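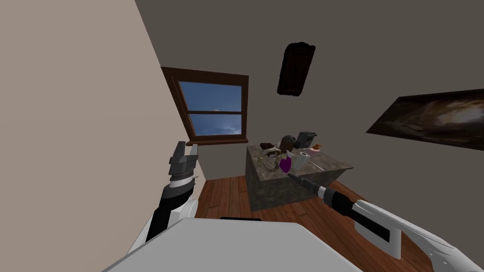 Both arms up at the counter in the sim kitchen, left gripper open.

Mon 13 July. Quick one, kettle's on (a real one).

Still doing teleop demos for the Closow task. Headset on, controllers in hand, drive the arms about, save it if it's any good, bin it if not. Did 18 today. Kept 6. Not great but better than Friday.

The main trouble is depth. Going for something at the front edge of the counter I always stop short, then creep, then overshoot. And the policy copies the creeping! Trained on the first lot and it dithered just like me. Bit embarassing.

Things that helped:

Slower hands – obvious, but I kept rushing.

Parking the left arm before starting with the right. Two arms moving at once and I loose track of one of them.

Resetting my chair. Really. Sat crooked all morning and every reach drifted.

Shearer (the replay script, named after my old street) now throws out any demo with a pause over 2 seconds. Harsh. Cut loads. Might loosen it.

Target is 200 good ones before I try the Rastitz room, where the counter is higher and the objects get shuffled every reset. At this rate, ages. More tomorrow if my wrists hold up.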